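Section 3: Laying your Geltero interlocking floor tiles

Read this section to the end before you open the second carton. People who don't tend to ring us from the middle of a floor they can't get off.

3.1 Before you start

Geltero tiles are pressed from recycled rubber and will forgive most things, but a bad subfloor is not among them. The surface must be level, dry and swept. Concrete, screed and sound floorboards are fine. Carpet is not a subfloor, however flat you feel it has become over the years.

Leave the cartons in the room overnight, with the lids open, so the tiles can settle to room temperature. Rubber grows a little when it warms up, and a floor laid straight out of a freezing van will find its extra length by lifting in the middle.

Check that you have:

Field tiles (interlocking on all sides)
Edge tiles (one straight side)
Corner tiles (two straight sides)
Rubber mallet
Long straight edge
Sharp utility knife and spare blades
Chalk line
Tape measure, preferably the same one you used when you placed the order

Each carton holds 26 field tiles. Edges and corners come in the flat Lecomte bag, which is packed down the side of the carton and gets thrown away with the cardboard more often than we'd like.

NOTE: Batch numbers are printed on the end of the carton. Flecked colours vary between batches. If yours don't match, mix tiles from all the cartons as you go and call it a pattern.

3.2 Finding the centre

1. Measure each wall and mark its midpoint on the floor.

2. Snap a chalk line between opposite midpoints. The lines should cross at a right angle. In most houses they won't.

3. Adjust the shorter line until the angle is square. Trust the square and ignore the skirting board, which was fitted by somebody in a hurry.

4. Lay a dry row from the centre to each wall. If the last tile would be a sliver narrower than your hand, shift the starting line by half a tile and try again.

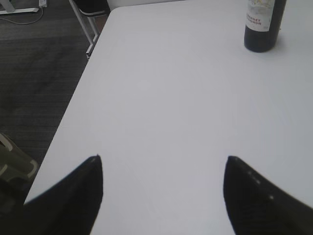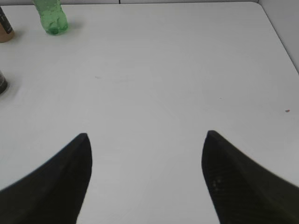

Two views of the white tabletop.

3.3 Laying the field

1. Place the first tile with its corner exactly on the crossed lines, moulded arrow pointing away from the door.

2. Offer up the second tile with its arrow pointing the same way. Press the tabs together by hand, then tap along the joint with the mallet. Tap. The tile has done nothing to deserve more.

3. Work outwards in a pyramid shape, filling one quarter of the room before you begin the next.

4. After every third row, lay the straight edge across the joints. A small wander now becomes a large one by the far wall, and it won't correct itself out of politeness.

5. Stop when you can't fit another whole tile.

CAUTION: Do not glue field tiles to each other. If the floor is to be stuck down, use Ellness adhesive under the tiles only and follow the instructions on the tub. Ventilate the room.

3.4 Cutting to the wall

1. Leave an expansion gap of 25 mm at every wall, pillar and door frame. Yes, all of them. The skirting trim covers it.

2. Mark the cut on the underside of the tile with chalk. Turn the tile back over in your head before you cut. This is where most of the spare tiles go.

3. Score along the straight edge, bend the tile open and run the knife through again. Three light passes are better than a heroic one.

4. Change the blade when it begins to drag.

CAUTION: Cut on a scrap board, away from your knees and away from the finished floor. Wear gloves on the hand that isn't holding the knife.

3.5 Ramps and doorways

Doors that open inwards need to clear the tile. Check before laying, or plan to spend the evening in whichever room you happen to be in. Ramped edges (part 226) are sold separately and clip on in the same way as field tiles. They cannot be shortened at the sloping end.

3.6 First clean

Sweep up the crumbs, then mop with warm water and a small amount of mild detergent. Expect the water to come up grey the first couple of times. There will be a smell of rubber, the floor being rubber, and it fades with an open window. Don't use solvent, bleach or a steam cleaner.

Keep heavy equipment off a glued floor until the adhesive has cured. Loose-laid floors may be used straight away.

Keep your spare tiles somewhere flat. For missing parts, contact the Pritport trade counter with your batch number to hand.

Revised 2025-12-07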